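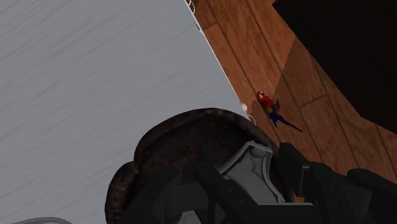 **Skombridge school closure vote - anyone else going?**

**hulden_mom** wrote:

So the district put out the numbers for the fall and I'm still kind of fuming. Hulden Elementary is losing its second grade two-teacher setup, which means one room and one very tired person in it. My son is going into second. We were told in the spring that nothing would be decided before the board met, and then the staffing sheet went out Friday with it already filled in.

I read the whole budget packet last night (don't recommend) and the savings they list for our building come to 15 hours of aide time a week plus the one teaching spot. That's it. They're doing all this for that??

Is anybody going to the meeting? I'd rather not sit there alone again.

---

**kuipers_lane** wrote:

I'll be there. My daughter is at the middle school so it isn't my fight exactly, but it will be in a few years when your kids get up there and half of them are behind in reading.

Do you have a link to the packet? The one on the district page gives me last year's.

---

**retired_and_grading** wrote:

I taught in this district for a long time so take this for what it's worth. Enrollment is down. The board has 3258 kids this year and they were planning on more, and the state pays by the head. You can be as mad as you like at them but the money has to come out of somewhere, and the last time they put it off we ended up losing the music program in the middle of the year, which was a lot worse for the kids than a bigger class.

I'm not saying it's good. I'm saying I've seen the other version.

---

**hulden_mom** wrote:

@kuipers_lane scroll down to "board documents" and open the second file, the name is wrong but it's the new one.

@retired_and_grading ok but the Tratport contract got renewed the same night! Some 950 dollars a month for bus tracking software that told me my kid's bus was in a lake. I'd trade that for aide hours tomorrow.

---

**retired_and_grading** wrote:

Transportation is a separate pot. They can't move it over to salaries even if they want to. Same with the roof money.

---

**dbl_period** wrote:

That's not totally right. Some of the transportation money is restricted and some comes out of the general fund. Software is general fund in our district, it's in the packet under purchased services. I only know because I asked at the last meeting and got a real answer out of Kaisu Hämäläinen, who's on the board and very patient with people like me.

Doesn't get you a whole teacher, obviously. Might get you a chunk of the aide time.

---

**retired_and_grading** wrote:

Fair enough, I stand corrected on the software. It wasn't set up that way when I was there.

---

**kuipers_lane** wrote:

Found the file, thanks. Page 9 is the one to read. They've got the aide hours listed as "unfilled," so are they cutting people or just not hiring? Those are pretty different things and I can't tell from the chart.

---

**hulden_mom** wrote:

Ugh, I missed that. Our aide from last year told me she was coming back, so if hers is one of the "unfilled" ones then she doesn't know it yet. I'm going to email the principal before I say anything to her.

---

**notanotherlevy** wrote:

Every year it's the same thread. My class in second grade was huge and we all learned to read fine. Vote's going to pass anyway.

---

**dbl_period** wrote:

You could skip the thread then?

Anyway - you have to sign up ahead if you want to speak, and they do it by email now. Put the agenda item in the subject line or it gets dropped in general comments at the very end, when half the board is packing up. I learned that one the hard way.

---

**kuipers_lane** wrote:

Signed up. I'm going to ask the unfilled question and sit down. @hulden_mom I'll save you a seat near the front, left side, I'll have a green folder.

---

**hulden_mom** wrote:

Thank you!! Principal wrote back already, she says she wasn't given names either and is asking the district office on Monday. I'll post whatever she hears.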